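Resealed the marble this month. Dark red-brown slab, white veins everywhere, sold to us by Leite as needing nothing done to it for years. It needed doing. Notes follow.

First, the test. A spoonful of water left on bare stone for 9 minutes. Dark patch underneath when wiped, so the old sealer had gone.

Polished marble takes very little sealer. I used the Stomano water-based one, 2 thin coats, with a night between them. A thick coat only sits on top and dries to a haze.

With this much veining you cannot see a smear by looking straight down. Get your eye level with the surface and put a lamp at the far side. Every missed streak shows up.

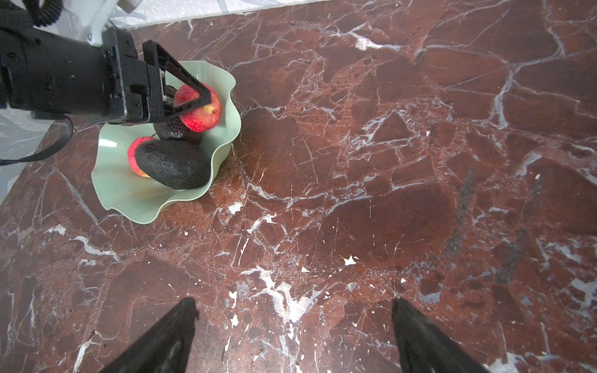

Etching is a separate matter. Sealer slows stains. It does nothing about acid, and lemon juice will dull the polish whether the stone is sealed or not. This is why the fruit in our bowl is artificial – apples and avocados, no drips, no rings.

The bowl is the mint-green Gadar with the wavy rim. Check the foot of any bowl before it goes on polished stone. Ours had a rough ridge of glaze, which I took down with 2000 grit, used wet. 100 grit would have been quicker and left a worse edge.

Felt pads: Memwood, the thin ones. The thick ones let a bowl rock when you reach into it.

Daily cleaning is warm water, a drop of washing-up liquid, then a dry cloth. No vinegar, no bathroom spray.

Will repeat the water test in February. If it darkens again I'll try the solvent version – windows open.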